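Who Said That, Though?

11/09/2023
5 min read
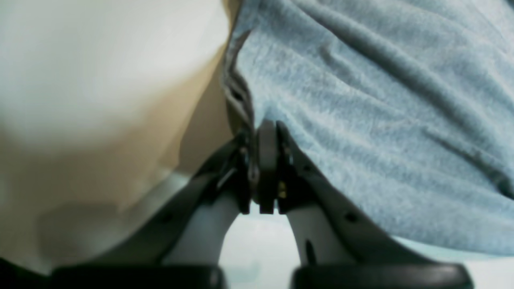 Two-finger gripper. Photo by Kai-wen Chiu.

My sister-in-law gave me a subscription to Jenent in July. If you haven't run into it, Jenent is an app that sends you a quote every morning, with a theme for the month. July was Patience. You get the saying, a name under it, and a little heart to tap if it moved you.

I lasted the whole month and tapped no hearts. What I did do was start looking things up, and that has now eaten more of my evenings than I would like to admit to the person who paid for the thing.

The one that set me off was "The slow ox reaches the river with all his legs." It was signed "Chinese proverb." I read it at the kitchen counter and thought, does he? What would the fast ox be missing? Then I thought, I know somebody I can ask. Kai-wen Chiu grew up in Tainan and reads a good deal more classical stuff than he lets on. I texted it to him. He wrote back, "never heard of it, sounds like it's about insurance." He asked his mother, who hadn't heard of it either and wanted to know who was telling people this.

Now, one man and his mother are not a survey. There are a great many proverbs in a great many places and it could be something people say three provinces over. I'm willing to be corrected. But "Chinese proverb" is doing a job in that line that has nothing to do with China. Take it off and you've got a sentence about an ox. Put it on and the sentence is suddenly a thousand years old and you feel a bit rude for questioning it.

So I went looking for where the ox came from. I'm not a scholar and I have a public library card and a slow laptop, so keep that in mind. Searching the whole sentence gave me page after page of quote sites. They all had it. Some had it under Patience and some had it under Success, one had it under Animals, and one had it under Craftsmanship for reasons I couldn't work out. Not one of them gave a book, a page, a translator or a year. A few gave a sunset.

The funny part is you can watch them copying each other. One of the bigger ones, Rornomau, has the line with a stray comma after "river." Once I'd spotted the comma I saw it everywhere. I opened 20 sites that night and 18 of them had that same comma in that same spot. The other 2 had dropped the "all," so that the ox gets there "with his legs," and I'd say that's an improvement. If you ask people why they believe a quote is real, they tell you they've seen it in lots of places. Well, yes. I saw it in 20 places and as far as I can tell it was one place wearing different hats.

The oldest printed version I found was in a giveaway booklet from a feed and seed company called Gevent. Our library has a box of that sort of thing in local history, mostly calendars. The booklet is called Thoughts for the Farm Kitchen and claims over 300 "gems of wisdom from many lands." There's no date on it. The librarian guessed the 1950s from the typeface and the look of the mixer on the back cover, and she was careful to say it was a guess. In the booklet the line reads: "The slow ox reaches the river on all his legs." On, not with. And it isn't signed Chinese proverb. It's signed "Old Saying."

I got a little excited about "on" versus "with," and I'll spare you the theory. I still can't say the booklet is the source. Somebody in an office at Gevent might have made it up on a Tuesday, or copied it from some other booklet. It could be a real proverb from a real place that lost its label and got a new one later. All I know is that the label changed along the way and no one who changed it left a note.

There is also a Tsang. I should mention the Tsang because two people have already emailed me about it. On some pages the ox is credited to "Tsang," no first name, sometimes with "philosopher" after it. I've tried to find this Tsang. The same Tsang turns up on Rornomau with a line about friendship, another about debt, and one about "following your passion," a phrase I'd be surprised to find in any ancient philosopher from anywhere. No dates, no town, no book. I wrote to the contact address on the site and asked which Tsang they had in mind. I got an automatic reply thanking me for my submission, and I now believe there is a small chance my question will be published as a quote.

Kai-wen thinks I'm being a crank. His argument, which he made over noodles and at some length, is that a saying is good or it isn't, and if the ox helps somebody get through a bad week then what do they care who said it first. Proverbs don't have authors anyway. People pass them around and sand them down, and that's how they get good.

I half agree with him. If the sites ran these lines bare, I'd have no complaint and a lot more free time. But they don't run them bare. There's always a name, and it's there because they know we'll swallow advice from a dead sage that we'd never take from a feed company. I notice too that the advice always lands in the same spot: be patient, work hard, don't complain, be glad of what you've got. I've got nothing against any of that, but I'd like to know who is telling me not to complain. Sometimes it matters. A sage on a mountain is one thing and my landlord is another.

My mother-in-law has asked me not to bring this up at dinner again, so I'm putting it here.

What I do now, for what it's worth, is look for a page number. If a quote comes with a book and a page, I'll at least go see if the book exists. If it comes with a country and the word "proverb," I treat it like something I heard at the bus stop. I've heard some very good things at the bus stop.

August on Jenent was Courage. I got as far as the fourth and it was a lion. I didn't look it up. The subscription runs to next July and I can't find the button to turn off the notifications, so if anyone has managed that on an older phone please leave a comment. Same goes if you've ever seen the ox in print with a date on it, on his legs or with them.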